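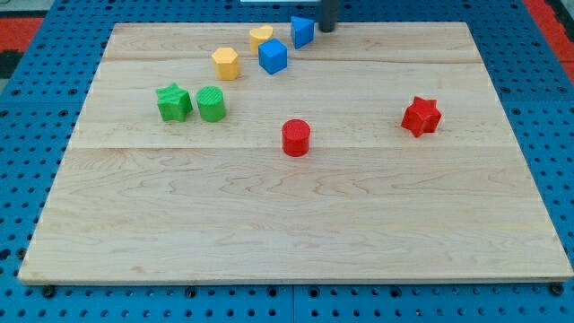 Page last changed: 2020-01-14

Matbridge moves to a single scene file

The tabletop pushing setup now runs on Matbridge 2, and the old split between the camera config and the planner config is gone. Block poses, board limits and the tool offset are all read from one scene file, which Radon loads at start-up. If you still have a launch script that points at the planner config, it will stop with an error.

The main change for day-to-day work is in the pose estimator. Until November it labelled blocks by colour and took a guess at shape afterward, which was no good with a green star sitting right beside a green cylinder. Zubaida Satti rewrote that step so shape and colour are scored together. She tested it on 400 logged layouts, and wrong labels dropped from 36 to 2. Both remaining errors were a yellow hexagon read as a cylinder.

Fulgencio Beltrán has changed how the planner treats blocks close to the tool. It used to refuse any start with the tip next to a block, so someone had to jog the arm clear by hand. It now plans a short lift first. The lift takes 145 milliseconds to plan on the Tkachenko machine. We have no timing for Stedesia yet.

Old logs can be replayed after running the converter in the tools folder. Please send bad labels to Zubaida with the log attached.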